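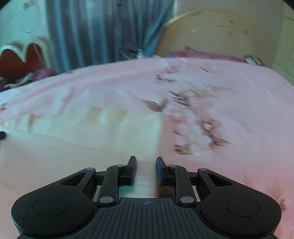 Pink floral bedspread on the bed, seen toward the back wall.

Bedroom 3 — Linens and Layout

Maurya is a small guesthouse let by the room. This gallery page covers Bedroom 3 and is kept for guests who want to check the bedding before booking. Text by Kiran Nautiyal; room data by Abhishek Rawat. Last revised in December.

Bedspread
The pattern is floral on a pink ground. The spread goes on over the blanket and is folded back at night. A plain one can be requested at booking. Guests who prefer no spread at all should leave it folded on the chair and housekeeping will not put it back.

Bed position
The bed reaches to the back wall. Pillows are stored in the closet during the day and set out before check-in.

Laundering
Spreads are washed at 75 °F on a gentle cycle and line dried. Sheets are changed every 3 days on longer stays, or on request. Machine drying shrank an earlier spread along its length — it was cut down and now serves as a cover in the storage room.

Mattress
Medium firm, turned end to end twice a year. A softer topper can be added for stays of two nights or more. Ask before Saturday for weekend arrivals, as toppers are kept off site.

Spare bedding
One extra blanket and two pillowcases per room, top shelf of the closet. Feather pillows are available in Bedroom 1 only.

Room notes
Check-in is from 3 p.m. Quiet hours start at 10 p.m. The reading lamp takes a standard bulb; spares are at the desk. Linen code for this room is 1310 — quote it when asking for replacements.

Next gallery: Bedroom 4
Back to all rooms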